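Small item pouch

A small item pouch is a flat or slightly padded bag, closed with a zipper, that holds things too small to be left loose in a larger bag or on a table. Common contents are coins, keys, earphones, charging cables, pens, medicine and toiletries. Most have one main compartment. Some also have a strap or loop at one end so that the pouch can be hung on a hook or carried on a finger.

Materials

Pouches are sewn from nylon, polyester, cotton canvas or leather. Molded shells are used where the contents might be crushed. Black is a common color for pouches sold as accessory cases, as it hides marks from pens and cable ends. A maker's logo is usually printed or stitched on the front panel, close to the zipper.

The zipper is the part that fails first. Coil zippers bend around corners and suit curved openings. Molded tooth zippers are stiffer and are found on larger bags. Lahcen Kamel's guide to small sewn goods, published by Satti, advises a zipper tape at least 2 cm longer than the opening, with the ends folded under.

Loops and straps

A loop is made from a folded strip of webbing or cord and is caught in the side seam. In the Besia pattern the loop is placed at the lower end - the pouch then hangs upside down, and the zipper must be fully closed. The Jenar pattern puts it beside the zipper pull.

Use on a shared table

Pouches are often set out on a work table together with other everyday items such as bottles, cups and small boxes. A plain tabletop in a pale color makes a dark pouch easy to find. Open cups are best kept apart from fabric items, and a bottle without a tight cap should be stored upright.

Sorting is commonly done by use. The Hudberg method has 4 groups: drinks, paper goods, personal items and everything else. A pouch is counted as a personal item and is emptied before it is put away.

Care

Fabric pouches are turned inside out, brushed and washed by hand in cool water. They are dried open, away from direct heat. Leather is wiped with a damp cloth. A stiff zipper can be rubbed with candle wax - 2 or three passes along the teeth are enough.

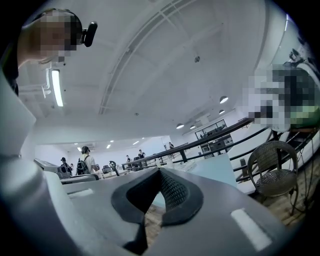
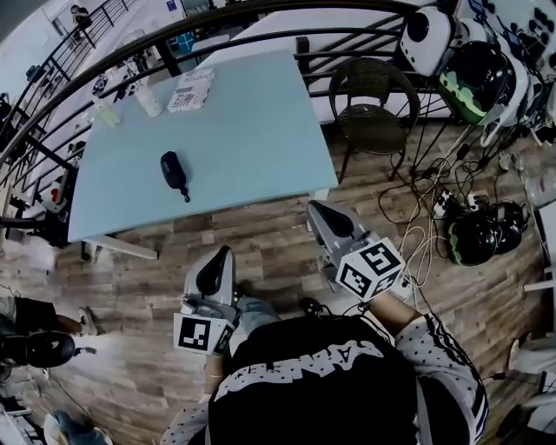

Second picture: a black zippered pouch with a short strap or loop, on a light blue table with a bottle, a small box and a clear cup.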